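Bremcombe House Residents' Board > Shared Kitchen > Care and placement of the wooden boards

Larholm_Office
Posted 8/24/20
Residents are reminded that the wooden boards in the second-floor kitchen are shared property and are to be left in a usable condition. Boards should be wiped after use, dried upright, and returned to the back of the white counter. Food may be set out on a board while a meal is being prepared. It should not be stored there overnight. Please raise any questions in this thread.

dyazici
Could the office clarify whether "food" includes whole vegetables? The present wording would appear to prohibit leaving an unpeeled cucumber on the board until morning. I do not consider this a hygiene matter. The skin is intact and it is going to be washed in any case.
Defne Yazıcı, Room 50

Timari_3rd
I would respectfully disagree with the above. The issue is access. If a board is occupied at seven in the morning, the next person must either move another resident's food or go without. There are 2 boards for the entire floor.

kliang
Seconding Timari_3rd on access, although I would ask that bread be treated separately. Bread left in a closed plastic bag goes soft, and several of us on the Ersoy side have kept a loaf out on wood since March without complaint.

dyazici
With respect, if bread is permitted, I see no grounds for excluding a cucumber.

kliang
The grounds are that a cucumber belongs in the refrigerator and bread does not.

dyazici
Refrigerators are too cold for cucumbers. They pit and go watery after a few days. I am content to keep mine in my own cupboard, but the reason given should be correct.

Larholm_Office
Thank you for the comments received. The office proposes the following revised wording:
"Uncut produce and bread may remain on a board up to 2 hours. After that time, any resident may transfer the items to the side shelf. Cut produce must be covered and refrigerated."
The supply budget for the floor stands at 160 dollars for the remainder of the year. A third board could be purchased from this amount if residents request it in writing.

Timari_3rd
I support the wording and hereby request the third board. I would also ask that the notice address the counter. Marks on a white surface show immediately, and the person who finds them is seldom the person who made them.

kliang
No objection to either. May I also request that boards be pushed fully back against the wall? When one is left near the front, items placed near the edge end up hanging over the counter, and round vegetables will roll.

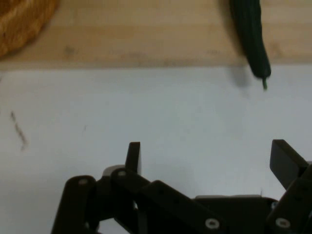 I would accordingly suggest that "returned to the back of the counter" be moved to the first line of the notice, with the time limit following it.

dyazici
Agreed as to the order. I maintain my objection to the time limit.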